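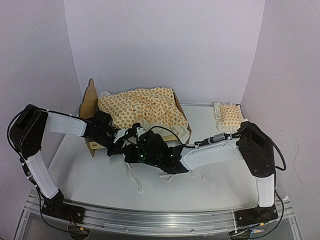
Textiles and Bedding, week 9 handout
Fri 29 May

Covers: blankets, quilts, coverlets. Sheets were last week, get notes from Ívar Ragnarsson if you missed it.

Reading for this one is the Overgaard chapter (Þórey Overgaard, the long one on household linen, not the short one on flax). Skim the first part, read the second part properly. Bring it to seminar.

1. Words

Blanket — one layer, usually woven, usually wool until fairly recently. Often fulled, meaning washed and beaten till the fibers lock together. Gets thicker and smaller.
Quilt — two layers with something between, stitched through.
Coverlet — top layer, for looks mostly. Not always warm. Some inventories use it for anything on top, so careful.
Counterpane — more or less same as coverlet, older word. Comes from the stitching, not from panes of anything.
Comforter — thick, filled, tied or loosely stitched. American usage.

Clerks writing up household goods did not care about our definitions. One hand writes "coverlid" for everything. Look at the price next to it before deciding what the thing was.

2. Why beds matter in inventories

A bed with its furniture ("furniture" = hangings, bolster, blankets etc, NOT tables and chairs) was often the most valuable item in the house. The wood part was frequently cheap. The money was in the cloth and feathers.

Case we did in class: the Kragh household list. 992 pence total for movable goods, of which 747 is bedding and hangings. Do the division yourself. Then look at what the cooking pots come to and compare.

Wills too. People leave "my second best blanket" to somebody by name. It's a ranking, and everyone in the room when it was read would of known the ranking. Yaa Abubakari's seminar paper on this is on the course page, worth your time esp. the part about widows.

3. Making a wool blanket, order of work

sort fleece
scour (get grease out)
card
spin — softer twist for weft
weave, wide loom or two narrow widths
full
tenter (stretch on hooks to dry)
nap, i.e. raise the surface with teasels
shear if it's a good one

Narrow widths seamed down the middle are very common. A center seam does not mean repair. Every year half the essays say repair. Check whether the pattern was woven to meet at the seam, if it nearly meets but is off by a little, that's a weaver working two lengths one after the other and beating the second one a bit harder.

Width of a single loom piece in the Jakstead group is 26 inches off the loom, before fulling. Know this one.

4. Pattern

Ways to get it:
- in the weave (stripes, checks, overshot, double cloth)
- printed on after
- embroidered
- pieced from scraps

Stripes are cheapest, only the warp or only the weft changes. Checks need both. Overshot needs a ground weave plus an extra pattern weft that floats on top, floats snag, so old ones have bald patches exactly where people sat down to take shoes off. Double cloth = two layers woven at once and swapping places, so light figure on one side is dark on the other. Turn it over before you write anything!!

Printed ones fade unevenly. Look under the fold.

5. Dating (exam will ask)

Fiber first, then dye, then construction, pattern LAST. Patterns got copied for generations and a pattern book from one decade was still in use by grandchildren. Synthetic dyes give you an earliest possible date and nothing else. A machine-sewn hem tells you about the hem.

The Pluvville coverlet: family story says one date, the purple says later. Cotton warp is machine spun. We went with the purple. Oddur disagrees and his argument is that the purple is only in the border, which could have been added. Fair point, weigh it up yourselves.

6. Care and handling

Wash hands, no gloves for wool unless told (you lose feel and catch threads). Jewelry off. Support the whole thing, never lift by a corner. Roll don't fold, pattern side out, acid free tissue between. If it has to be folded, pad the fold, and refold along different lines when you put it back.

Moths — look for the grit in seams, not for moths. Bag it, tell Hanne Snorradóttir before it goes anywhere near the store room.

Light level for display 50 lux or under. Handling samples are exempt, that's what they're for.

7. Essay

Pick ONE bedcover from the Irnora study boxes. 65 items on the list, but the ones marked with a cross are out for conservation until November.

Want: what it's made of, how, when (with reasons), who might have owned it. Photos ok, a weave diagram is better. More than one source that isn't a website. Measurements in inches and cm both please.

Not wanted: "since time immemorial people have needed warmth".

Box keys from Oddur Snorradóttir, sign the sheet. Boxes back the same day.

Next week feathers and straw. If you have allergys email me beforehand.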